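Forum Haushalt & Werkstatt > Automatisierung > Können Maschinen schon Hausarbeit?

Plutard
März, 21:14 Uhr

Ich muss das mal loswerden, weil ich seit Wochen nichts anderes mehr mache: In der Simulation kommt mein Arm inzwischen richtig gut zurecht! Schrank anfahren, Greifer an die obere Kante, wieder zurück. Klingt nach wenig, aber vor einem Jahr hätte ich das nie hinbekommen. Bin ich der Einzige, der glaubt, dass wir beim Aufräumen und Abstauben kurz vor dem Durchbruch stehen?

Istura
21:40 Uhr

Kurz vor dem Durchbruch stehen wir seit meiner Lehrzeit. Bei uns in der Schlosserei fegt immer noch der Azubi. Was heißt denn »richtig gut«? Wie viele Durchläufe, wie viele davon sauber?

Plutard
21:58 Uhr

2.000 Durchläufe, 1.292 ohne Anstoßen. Und die Kurve geht weiter nach oben! Virtueller Raum mit Teppich, Wandbrett und schwarzem Gestell, der Arm soll an die Oberseite mit den Lämpchen. Einmal von oben, einmal von der Seite:
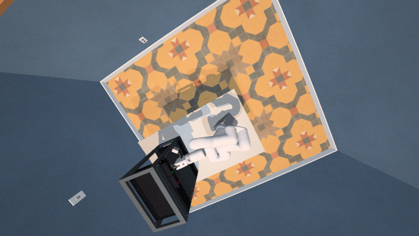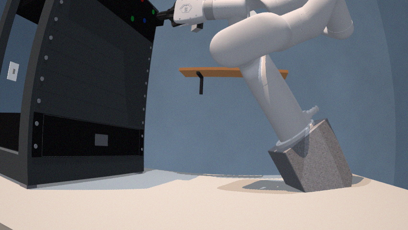 Mir geht es erst mal nur ums Anfahren. Wenn das sitzt, kommt Schubladen öffnen dran, danach ein Tuch führen – darauf freue ich mich am meisten, weil dann endlich Kraft ins Spiel kommt und nicht bloß Geometrie.

Istura
22:10 Uhr

Also gut ein Drittel daneben. Würde ich so drehen, wäre ich meinen Platz an der Drehbank los. Und das in einer Welt ohne Staub, Kabel und Katze.

Akinola
22:31 Uhr

Finde ich zu streng. Ich habe letzten Winter mit Simulation angefangen und das Ergebnis dann auf einen echten Arm übertragen, Wäsche von links nach rechts legen. Von 100 Versuchen gingen am Anfang 4 gut, da habe ich herzlich gelacht. Inzwischen lasse ich ihn Handtücher stapeln, während ich koche (schief, aber gestapelt!). Plutard, variierst du Licht und Reibung? Das hat bei mir mehr gebracht als längeres Training.

Plutard
22:45 Uhr

Licht ja, Reibung noch nicht. Guter Tipp, setze ich heute Nacht noch auf!

Preneo
23:02 Uhr

Ihr redet über zwei verschiedene Sachen. In der Werkstatt steht das Teil jedes Mal am selben Anschlag, da laufen Maschinen seit Jahrzehnten. Zu Hause liegt die Socke jeden Tag woanders. Ich würde einem Arm eher die Spülmaschine zutrauen als das Kinderzimmer, die Körbe haben wenigstens feste Plätze.

Istura
23:09 Uhr

Bei der Spülmaschine gehe ich mit, wenn er die Weingläser in Ruhe lässt.

Akinola
23:20 Uhr

Kunststoffbecher zuerst. Plutard, stell die Zahlen mit Reibung bitte hier rein, auch wenn sie schlechter werden.

Plutard
23:26 Uhr

Mache ich. Rechner läuft schon.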